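Notes, week 4 — Footwear retail: sizing, stock and returns
Intro to Small Store Management, J. Espiritu
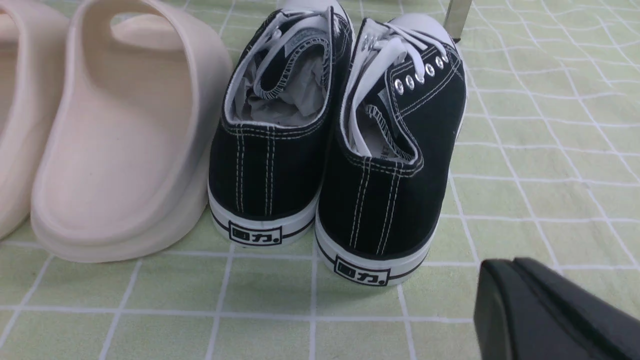
Carrying on from last time. We got through margins and stopped at the question Severino Escobar asked, which was why shoe stores tie up so much more money in stock than a gift shop of the same size. Short answer: sizes. Long answer is most of today.

1. Style vs. SKU

A style is what the customer sees. A SKU is what you count. One sneaker in one color, whole and half sizes, comes to a lot of boxes before you've even offered a second color. Add widths and it gets out of hand.

Rorden store, our running case: 17 styles on the wall, 848 pairs in the back room at the start of the season. Students always guess low on the second figure. Work out pairs per style (it's just under 50) and then ask how many of those are in sizes people will ask for this week.

Terms, learn these:
Size run — the full set of sizes a style is bought in
Broken run — one or more sizes gone, style still on the wall
Core sizes — middle of the run, sell first
Tails — smallest and largest, sell last, usually at markdown
Open-to-buy — money left to spend on stock for the period, after what's already ordered

2. The size curve

Bell shaped, more or less. Middle sizes sell most. New buyers order flat, same number in each size, and end up with tails in the clearance bin in September and no middle sizes for anyone.

Fix: use your own sales history. Not the supplier's curve if you can help it. The supplier's pre-pack is built for an average store and yours isnt one. College town, retirement town, next to a hospital — all different curves.

Whole-size-only styles (slides, clogs, most sandals) are easier. Fewer SKUs, no halves, a looser fit so people accept the next size up or down. Lower price too, usually, so don't get carried away. Nieto, the second store in the case, moved a third of its wall to whole-size styles and cut back room stock without losing sales. It did lose some regulars who came for dress shoes. See case p. 3.

3. Counting lost sales

Hard part. The register records what sold. It doesn't record the person who asked for a 9, heard no, and walked out.

Ways stores try:
- tally sheet by the stock room door (cheap, staff forget it on busy days, which are the days you want)
- special order log
- compare weeks with a full run against weeks with a broken run, same style, same price

Third one is the best of a bad lot. Watch for season effects, a sandal with a full run in spring against a broken run in fall tells you nothing.

Prosgate used the tally sheet. Staff wrote down 15 missed requests in one week for a single black canvas style. Only two of the missing sizes accounted for nearly all of them. The style looked fully stocked on the report becuase the report counted pairs and didn't split by size. Remember this for the exam. Total pairs is a bad number by itself.

4. Returns

Reasons given at the counter: too small, too big, rubs, changed mind, gift. "Changed mind" hides a lot of fit trouble. Train staff to ask one more question and write it down.

Worn or not worn? Check the sole, check the insole. Write the policy so a part-timer can apply it at closing time without calling you. Short is better. Ketetti's policy runs a full page and the staff ignore it (handout B, we'll mark it up together next time).

Returned pairs go back to stock the same day or they don't exist. A box sitting under the counter is a size you're telling people you don't have. Also check that it's a left and a right, and that both are the same size. Mixed pairs happen more than you'd think, mostly from the try-on bench when two customers have boxes open at once.

5. Markdown timing

Early and small beats late and deep, usually. Arguments against: trains customers to wait, annoys the ones who paid full price.

Rule of thumb from the reading — once a run is broken in the core sizes, stop treating it as a full-price style. Mark down, consolidate on one rack by size instead of by style, free the wall space. Sorting clearance by size is ugly but people buy from it.

Worked problem. Opening stock for the season $1,458 at cost in one sandal style. Half gone at full price. Core sizes are now out. Do you (a) reorder the core, (b) mark down the rest, or (c) transfer to the other store? Needs: weeks left in the season, supplier lead time, freight. We ran out of time on this, so finish at home and bring the arithmetic with you, not just the answer.

For next time: read the Nieto case to the end, incl. the tables. Problem set due 10/01/2021, on paper please. Anyone who missed the open-to-buy worksheet, copies in the tray outside my office.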